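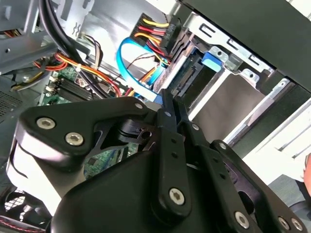 Section 3. The Drive Swap

Primivness Robotics Club, Member's Guide. Revised January 23, 2018.

You have read Section 2, or have told us that you have. This section covers the hard drive exercise: the arm goes into the tower, deals with the drive and its caddy, and comes out again with everything it went in with. Most new members manage it before April. The desktop tower has been through this more often than any computer should and bears no grudge.

Before you start

1. Check that the tower is unplugged at the wall. The switch on the power supply does not count as the wall.

2. Load the Conano profile on the laptop. If the screen says Zamfir, you have loaded last year's profile, which believes the arm is longer than it is.

3. Set the grip force to 69. The slider goes up to 500 for reasons known only to whoever wrote it. Leave it alone.

4. Move any cables you can move by hand. The arm has no opinion about cables and will go straight through them.

CAUTION: Hands out of the case once the arm is live. Holding a wire aside "just for a second" is how the club acquired its first aid box.

Picking up the caddy

5. Bring the gripper in low, with the fingers open and level with each other. Use the slow jog keys. The fast ones are for crossing open space, and there is very little of that inside a computer.

6. Stop short of the caddy and look at it from the side. The wrist camera flatters you. It will show a perfect approach right up to the crunch.

7. Close on the body of the caddy from underneath, well clear of the blue release tabs. They are springier than they look, and the box of spares is not bottomless.

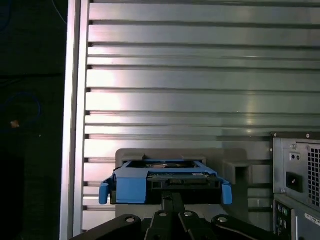

8. Pause with the caddy upright and count to 3. If it is going to slip, it usually does so now, while there is still time to get a hand towel under it.

9. Line it up with the bracket before moving forward. If you are correcting the angle and the distance at once, back off and do one, then the other.

NOTE: Grip force will drift upwards if you keep tapping Close out of nerves. One tap is enough. The motor heard you.

Working inside the tower

10. Tilt the wrist before you enter the case. Tilting it afterwards is possible in the way that turning a sofa on a staircase is possible.

11. Keep the finger links away from the memory slots. Members who forget this step get to write the next edition of it.

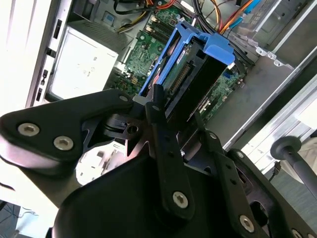 Reading time: 3 minutes

12. When you are happy with the position, press Save Pose and give it a name someone else could understand. The Plumar folder holds 124 saved poses, and a good many of them are called "final".

13. Open the fingers fully, then withdraw along the same path you came in by. Shortcuts out of the case are popular and expensive.

14. Park the arm, switch off the controller, and write your run in the logbook, including the bad ones.

If it goes wrong

The arm stops and beeps twice: it has met something solid. Press Hold, look, and back out by hand jog. Do not press Resume to see what happens.

The fingers will not open: check that the controller is still on. If it is, restart the profile and wait for the green light before touching anything.

The drive is on the floor: pick it up, put it in the tray marked Practice Only, and carry on from step 5.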